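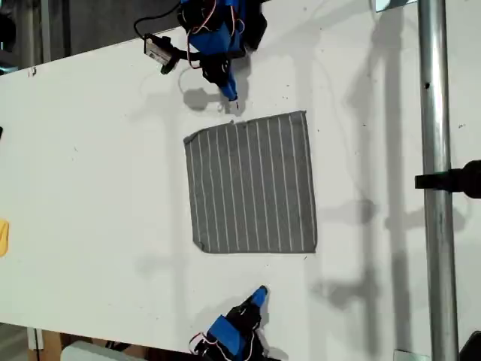 I'd been giving the four o'clock tour at Drarik Castle for three summers before anyone asked me where the queen's bathroom was. You'd think it would be the first question out of everybody's mouth! But no, people want dungeons, and when they've seen the dungeon they want the gift shop.

So there I was on the east wall with a family from Troncoso, all of us leaning sideways in the wind, and the littlest one tugs my sleeve and asks. I said I'd show her. I had no idea where it was.
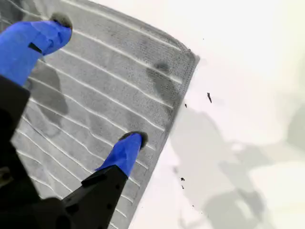 We went down the tower stairs (125 of them, and they get narrower, I swear) and I talked the whole way to buy myself time. I told them about the siege, when the Zemum army camped by the river all winter and the garrison ate their saddles. I may have added a bear.

At the bottom I picked a door I'd never opened. It wasn't locked, which surprised me, and behind it was a little stone room with a window seat and a drain in the floor. "Ta-da," I said, like I'd known all along. 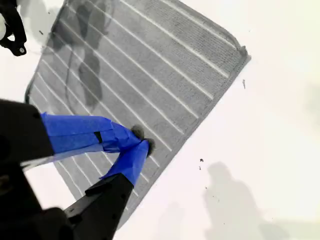 The girl wasn't fooled for a second. She walked around the room once, very serious, and asked where the queen kept her towels. I told her on a shelf right there, gray ones with thin white stripes like the cloth in the picture, and she nodded as if that settled it. Then she sat down in the window seat and found the writing. It was scratched into the stone down low, where you'd only see it if you were small: eight short lines and one word, Flosalar.

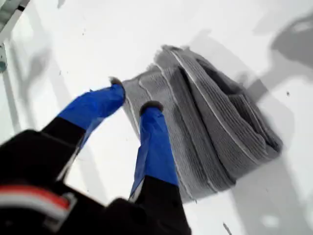

3 min read

Her dad asked what it meant. I opened my mouth to make something up, and for once nothing came. I'd told nearly 199 tours the story of this place and that word wasn't anywhere in it.

"It's a name," the girl said. "She was waiting for somebody."

We missed the end of the tour. The gift shop closed without us, and we sat in there with the wind going over the drain until her mother came looking.

12 shares · 8 comments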